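Workshop tips: software for an arm that opens drawers

These notes come from our small workshop in Pimska, where we write the control and perception code for household tasks. We began with doors, then cupboards, and for the last months mostly drawers. I write down what saved us time. Some of it will be obvious to people who have done this longer.

Start with the planner, and give it less freedom than it asks for. A drawer moves along one line, so once the fingers hold the knob, the path of the hand should also be one line. We let the planner choose any path until the grasp, and after the grasp we lock it to the pulling direction. Leave a little softness sideways, because your estimate of that direction is never perfect. If the arm is stiff and the estimate is wrong, the drawer jams in its rails.
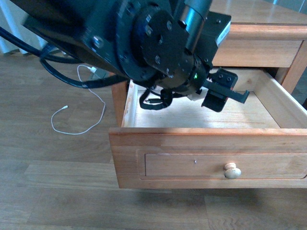 Collision models are the second thing to check. Most people load the arm from the maker's file and forget everything that was added later, such as brackets, plates and cable. We keep a separate file called Henao for these extras, and we update it each time somebody takes a screwdriver. It matters most when the hand goes down inside a drawer, with the round joint over the opening, a bracket close to the desktop and a loop of strap or cable hanging under the wrist. A planner which knows only the bare arm will happily lift the hand straight through the edge of the desk. Draw the loop as a fat cylinder, longer than it looks, and do the same for the thick cables behind.

Keep the drawer itself in the collision map too, and change it when the drawer moves. An open drawer is a box with four walls, a closed one is a flat front. We store both shapes and slide between them according to how far the hand has travelled.

For the speed of the pull we use 40 millimetres per second for the first part and then faster. Stop on force and also on distance. Our limit for distance is 300 millimetres, even if the force sensor reports nothing strange.

Perception comes next. Finding a pale round knob on pale wood is harder than it sounds – the colour gives you almost nothing, and the shine on the varnish moves when the camera moves. 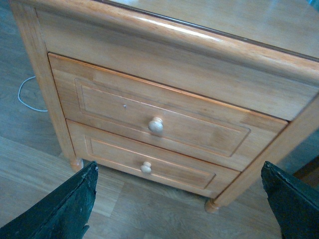

We had better results when we looked first for the dark gaps between the drawer fronts and only then searched for a knob inside each front. Ask the detector for a list of fronts, from top to bottom, and let the task say which one it wants. Before this change our program, Postadow, sometimes took the knob of the lower drawer when the order was for the upper one.

Two small habits for training pictures. Take them at different hours, also after lunch when the sun is low in the window, and do not tidy the floor every time. A thin white cable beside a leg of the furniture should be in your data, with its own label, so that the software does not learn it as part of the cabinet. We labelled 500 pictures by hand, then 700 more with the help of the first model, and checked each one.

Last, write the name of the planner version into every log. We lost a whole Tuesday comparing two runs which were made with different versions.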